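Corkow Arena roof replacement, who's been following it?

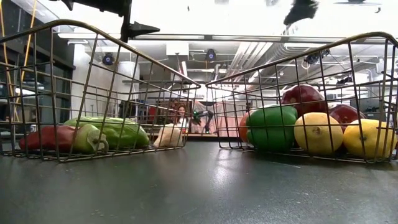
Two wire baskets, the left one with a red and a green pepper in it.

wospina
2023-05-21
Drawings for the Corkow Arena refurb are up at the council office. New roof over the main hall, 70 extra seats on the east side and the change rooms moved to the ground floor. Capacity ends up at 2681. Work starts in June. Has anyone looked at the sightlines from the new rows?

fanni_b
Went through them last night. The east rows sit behind the scoreboard truss. From the top two you lose the near corner of the court.

Benitz70
I don't think that's right. The truss goes up with the new roof. Check the section drawing, not the plan.

fanni_b
I did check the section. The roof goes up, the truss hangs at the same height as now.

M Rallis
Peixoto did the structure on the Kisitz pool hall and they had the same argument there. They ended up shortening the hangers after the seats were in. Cheaper to sort it out on paper.

wospina
Thanks, I'll put that in my submission. Does anyone know about parking? I can only find 105 spaces on the site plan and it's more than that now.

augustina e
The gravel lot by the oval isn't on the plan but it's staying. I asked at the counter. What bothers me more is the change rooms. Ground floor is good for access, but there are only 4 for the whole building, and junior basketball and netball overlap every weekend in winter.

Benitz70
Four is plenty if the draw is done properly.

augustina e
Have you ever done the draw?

Benitz70
Fair enough, no. Still think the money is better spent on the roof. It leaked through two finals.

M Rallis
Submissions can be emailed, by the way. Put the drawing number in the subject line.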